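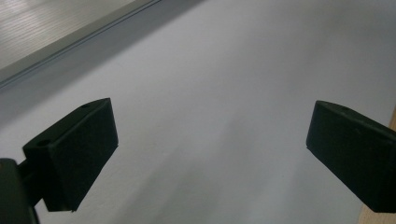

*Fig. 1. Fingertip pads of a hand-held gripper, open, over a pale surface.*

## Handout 4: Rules for working with hand-held grippers

Course notes by Rekha Katiyar, revised 2018-03-21. Please read before the practical in room 414.

In the lecture we spoke about robots behind fences. A hand-held gripper has no fence, and the person who holds it is always inside the working space. For this reason the rules for it are mostly habits, and habits must be practised. The written rules of our laboratory were prepared by Harpreet Boychuk and they apply to every student, also to those who have worked with grippers in industry.

### 1. Before you pick up the tool

- Read the last entry in the logbook. If a fault is written there and not signed as repaired, take another tool.
- Look at both pads from the top and from the side. The mounting holes, like the small round ones in Fig. 1, must be free from dust and glue.
- Move each pad gently with two fingers while the power is off. It must not turn or rock on its stem.
- Tie back long hair and take off rings.

A pad with a cut or a hard, shiny patch is replaced. We do not sand it. Always change the pads as a pair, even when one of them still looks good, and write the change in the logbook under the name of the tool (Pavley or Rulley), not under your own name.

### 2. The open position

Every task starts and ends with the gripper open and nothing between the pads. In Fig. 1 the gap is wide and the surface can be seen through it. This is the position we call "clear". Say the word aloud when you work with a partner. It feels a little foolish the first day, but please do it.

Do not put the fingers in the gap to check the distance. Use the plastic gauge. If the gauge is lost, ask Nii Odoi for another one.

### 3. The surface

The work surface must be plain, flat and free from objects which do not belong to the task. Cups, phones and notebooks go on the side bench. Keep the tool away from the border of the table – a part that falls will make you reach for it without thinking, and most of our small accidents have started so.

### 4. Closing on a part

1. Bring both pads to the same height above the surface.
2. Close slowly until the first contact, then stop.
3. Check that the part sits in the middle of the pads.
4. Close to the set force. For the practical it is never more than 200 on the dial.
5. Lift straight up. Do not drag.

If the part slips, put it down and begin again from "clear". Squeezing harder is the usual reaction, and with the Dritonen samples it leaves marks that spoil the next group's measurement.

### 5. When you must stop

Stop when anybody says "stop", also if the person is not in your group. You may ask for the reason afterwards. Stop too if the tool makes a new sound or if the cable is pulled tight.

### For the next session

Read the Maldonado case in the reader and prepare short answers, half a page together:

- Which check in section 1 was left out, and who could have noticed it?
- Would you change the order of the steps in section 4 for a soft part?

Answers go to Asnakech Wolde by e-mail.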